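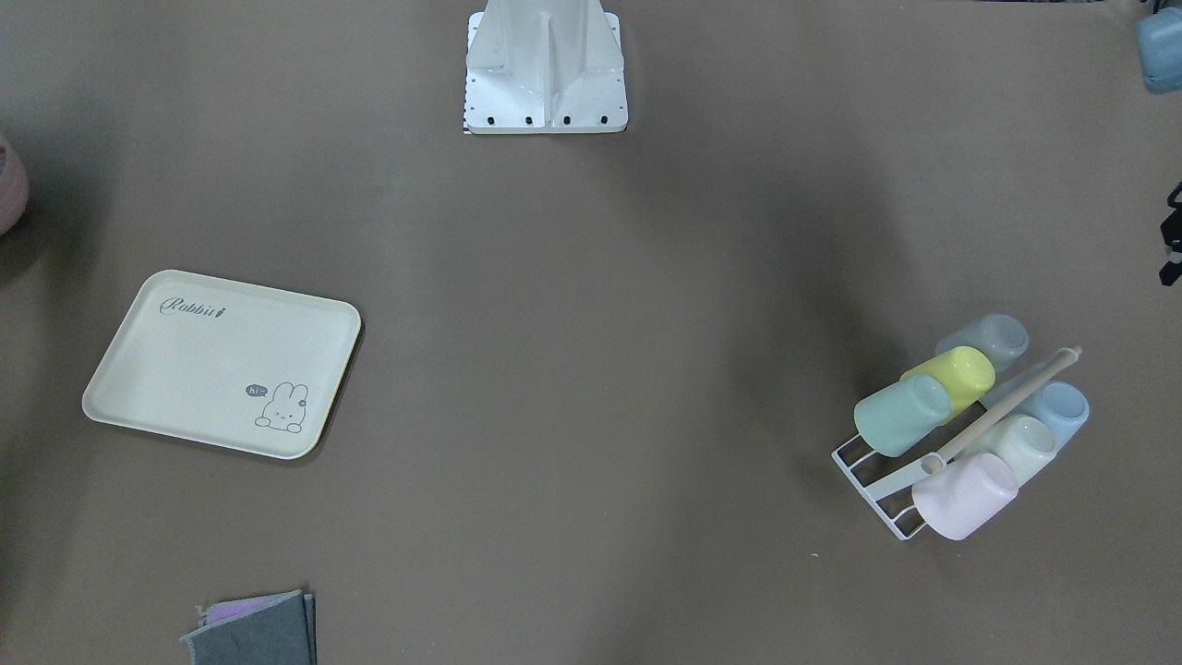 Progress report: Workshop Modernization and Fleet Maintenance Program
Brudmont depot, period ending April
Prepared by Vivek Vashisht, Fleet Services

Status
The program is on schedule for inspections and behind on parts storage. Spending is within the approved amount. We are asking for one change to the plan, set out under Requests.

Vehicles
The depot now maintains 102 vehicles, including the vans transferred from Hillness during the winter. All of the Hillness vans came with paper service records. Those have been typed into the maintenance system, but several had no brake measurements after the last tire change, so we measured those again and entered the new readings as the starting point.

Preventive inspections
Every vehicle on the light-duty list has had its spring inspection. The box trucks are being done two at a time, in the evening, after they come back from the Dirkau route. We moved them to evenings because the route supervisors could not release them before 4 p.m. The technicians on that shift have agreed to keep the arrangement through the summer.

The most common finding was worn rear brake pads on the older vans. Next was cracked wiper arms, which are cheap to replace but had been missed on the old checklist. The checklist now has a line for them. We also found coolant leaks at the water pump on two of the trucks. Both pumps were replaced in house.

Roadside breakdowns
Breakdown calls are down from last period. Most of the ones we did get were batteries, and most of those were on vehicles that sit over the weekend with a liftgate plugged in. Drivers have been told to switch the liftgate off at the panel. We are testing a cutoff timer on one truck and will report the result next time.

Towing is still handled by Mishra under the existing agreement. Response during the day has been good. After 10 p.m. it is slower than we would like, and I have raised this with their dispatcher. They have asked for a list of our regular night stops, and we sent it.

Shop and equipment
The second lift is installed and certified. The old floor drain next to it had to be relined first, which took 40 labor hours that were not in the plan. We covered this from the contingency line.

Parts storage is the item that is late. The shelving arrived with the wrong uprights and went back. Until the replacement comes, filters and belts are kept in the old tire room, and the technicians are walking farther than they should. Stock levels in the system match the shelves for filters, belts and bulbs. Brake parts have not been counted yet.

Training
All technicians have finished the air brake refresher. One still needs the refrigerant certificate and is booked for the next class.

Requests
We ask to move $2,000 from the outside repair line to parts storage, to cover return freight and a locking cage for batteries. Outside repair is running under budget, so the total does not change.

Next period
Finish the box trucks, count the brake parts, put up the shelving, and start tire inspections at Hillness.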